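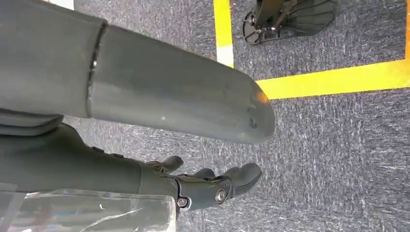

Tape the floor before you buy the motors

I have spent most of two winters in the Ridaton workshop, where members share a carpeted back room for anything with legs. We argue a lot about actuators and batteries. I think we should argue more about the floor.

Yellow tape on carpet costs very little. A taped rectangle gives a robot's foot a place to start from, and it gives the people in the room a line to stay behind. If the foot ends up over the tape, everybody can see it without opening a log file. When Vanderleia Bittencourt and I began on our walker, which we call Amundsen, we had no marks at all. We wrote "drifts left a bit" in the notebook again and again. Those notes were useless by October.

Ashraful Majumder disagrees with me. His view is that a home builder should spend the money and the evenings on sensing, and that a robot which needs lines on the floor has been built badly. He put £600 into sensors for his own machine and I don't say he wasted it. But the lines are for the builder. A person kneeling beside a heavy leg with a spanner needs to know where that leg may come down.

The same goes for hands. People who visit the workshop look at the fingers first, and I understand why. A hand with rounded shells and proper joints is a lovely thing to make. It is also what hits the floor when the balance fails, and every bolt in it has to be reached again afterwards. I would sooner see a plain hand whose bolts I can get at with a hex key.

Plastic sheeting is my other cheap recommendation. Carpet sheds fluff, and fluff gets into joints. Cover what you are not working on.

Our club rule is now 30 minutes of setting out before any powered test. Some members find that slow. I would make it longer for new builders, and I would have them lay the tape themselves.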